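How I sorted out our hallway slippers (and made a bench with a shelf for them)

Posted in Small Spaces, Weekend Jobs

If you've ever come through your own front door with a bag of shopping in each hand and gone flying over a slipper, you and I would get along. Our hall is narrow, it has the meter cupboard on one side and the stairs on the other, and for years every pair of house shoes we owned lived in a heap at the bottom of the banister. We're a shoes-off household. So are most of our visitors once they've seen the carpet. That adds up to a lot of slippers!

I did this over a couple of evenings in July, after Berenice Serrano from two doors down showed me what she'd done in her porch. Hers is a plain table with a shelf slung underneath, and I went home and measured up before I'd even had my tea.

What I used

A wooden tabletop in a light oak colour. Mine was left over from a desk we'd stopped using.
Two black metal legs, plus the screws that came with them
A lower shelf in the same light wood
A strip of matching wood for the back of the shelf
Wood glue, a drill, a pencil, a spirit level
Medium sandpaper and a soft cloth
Hard wax oil (I used Clokine, which is what the shop had)
A tin of pale blue-grey wall paint
Felt pads

You may have half of this in the shed already. The legs were my only big purchase, and I dithered over them for weeks. Wooden ones would have been cheaper, but I like the black against the pale top, and they take up hardly any room at the sides.

Empty it all out first

Please don't build anything yet. Drag every slipper, slider, flip-flop and mystery sandal out from wherever it's hiding and put the lot on the floor. Look under the sofa. Look in the car. I found a single slipper behind the washing machine that I'd blamed the dog for, and the dog has been dead two years, bless her.

Now make pairs. Anything without a partner goes in a bag, and the bag gets a month's grace. If the other half hasn't turned up by then, off it goes. Anything with a sole that's coming away needs gluing or binning now, because it'll never happen once it's on a nice new shelf. I was quite ruthless with mine and very soft with everybody else's, so we kept more than I meant to.

Give what's left a brush and a wipe while you're down there. For fabric slippers I use a barely damp cloth with a drop of washing-up liquid and let them dry on newspaper overnight. Rubbery or plasticky ones can go straight under the tap. Don't put them on a radiator, I've ruined a pair that way and they came out like poppadoms.

Measuring

Take your longest slipper, stand it on the floor with its heel against the wall and mark where the toe comes to. That's the least depth you want for your shelf. I then added a finger's width and was glad of it.

For the width, lay out the pairs you use every day, side by side, and measure along the row. Only the everyday ones! The fluffy Christmas pair can live upstairs. If your row comes out longer than your wall, you can tip some of them up so they lean against the back, which is how I squeeze in an extra pair when my sister stays.

Height is more a matter of what's comfortable. You need to get your hand in over the top of a slipper without skinning your knuckles on the underside of the table. I propped my shelf on a few books, crouched down and practised grabbing things, then took a book away, then put it back again. Gijs Vanhove, who does all the clever joinery on our street, uses a formula for this. I used Agatha Christies.

Paint the wall before anything else

I got this the wrong way round in the last house and spent a miserable afternoon on my side with a tiny brush. The bit of wall behind a low shelf gets scuffed by toes and it's a pain to reach later on. I did ours in a pale blue-grey called Arnon Mist, two coats, and left it overnight between them. It's a soft sort of colour and it's lovely with the oak tone. White would have shown every mark by August.

If you're renting and can't paint, a panel cut to size and leaned behind will do the same job, and you can take it with you.

Putting it together

1. Sand the top, the shelf and the back strip, going with the grain. Don't forget the front edge of the tabletop. That's where knees and hands go, and a rough one will catch your tights.

2. Wipe off all the dust. Then wipe it again.

3. Rub in the oil with a cloth, thinly, and leave it for as long as the tin says. Mine wanted 10 hours. I gave it a second go the next morning, and the colour hardly darkened at all.

4. Turn the top upside down on a blanket and mark where the legs go. Measure from both ends, and then from the front. Drill shallow pilot holes and screw the legs on, but leave everything a tiny bit slack.

5. Get somebody to help you turn it over. It's heavier than you think, and I say that as someone with a dent in her skirting board.

6. Stand it in place, check it with the level and tighten the screws.

7. Glue the strip along the back of the shelf so it makes a raised edge, and leave it clamped overnight. No clamps? Two heavy tins of paint and some string did me fine.

8. Slide the shelf in between the legs. Mine stands by itself with felt pads underneath, so I can pull it out to hoover. You could fix yours permanently with brackets, but have a think about how much grit comes in on your lot's feet before you do.

That raised back is the one thing I'd beg you not to skip. Without it, the slippers get shoved further and further back until they're wedged against the wall, and you end up fishing for them with an umbrella. With it they stop where they should, and there's something to lean the tall ones on too.

Filling the shelf

Start from one end with the pair that gets used most. In our house that's whoever gets up first to put the kettle on. Put each pair down with the heels to the back and the toes facing you, snug together. Then do the next, leaving a little gap so people can see where one pair ends and another starts.
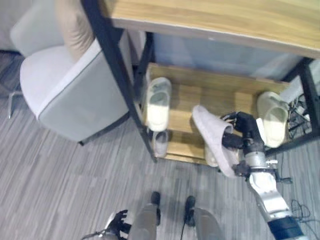

Slippers going on and off the shelf, with the lavender-pink one in hand and the beige one tucked in behind.

Pick them up by the heel if you can, especially with the soft ones. If you grab the toe they fold up, and then you need your other hand to poke them flat again. Sliders are easier, you can just hook them by the strap.

Don't fuss too much over which way up things land in the course of an ordinary day. Ours get slung on sideways, soles out, straps in the air, all sorts. I do a straighten-up last thing at night when I'm locking the door, and it takes me less time than finding my glasses.

If you've mostly got pale slippers, as we have, it's worth knowing that whites and creams and beiges all look exactly alike at six in the morning. I sewed a bit of coloured thread inside the heel of mine. You can do the same with a laundry pen if sewing's not your thing.

Keeping it nice

Once a fortnight I take everything off, run a dry cloth along the shelf and hoover the floor underneath. The front lip collects fluff like you wouldn't believe. If there's a sticky mark I use a damp cloth and dry it straight after, as oiled wood doesn't like sitting wet.

Have a quick go at the leg screws every few months as well. Mine had worked a bit loose by the autumn, probably from people leaning on the top while they wrestled with their boots. One turn and it was solid again.

For smells, a small bag of bicarb tucked in at the back works nicely. I tried cedar balls from Zurnavico and they rolled out under the front door and into the road.

A few things I've been asked

Can you sit on it? I do, but mine's low, the legs are strong and I've had them properly screwed in. Check what your legs are rated for before anybody plonks themselves down. Mine say up to 200 kilos, and nobody's tested that!

What about outdoor shoes? Ours go on a rubber tray by the door. I've tried mixing them and you get mud on the slippers within the hour.

Will it work with a shelf that isn't the same wood? Yes, of course. Berenice's is a different colour altogether and it looks smashing. I'd keep the back strip and the shelf the same as each other, though, or it can look a bit patched.

How long did it take? Two evenings of work with a lot of waiting for things to dry, and that includes going back to Tapsell's for the screws I'd dropped down the floor vent.

Next job is the coat hooks, which are currently hanging on by one rawlplug and a prayer. If you've found some that'll hold a wet duffel coat without coming off the wall, pop a comment underneath and tell me where you got them.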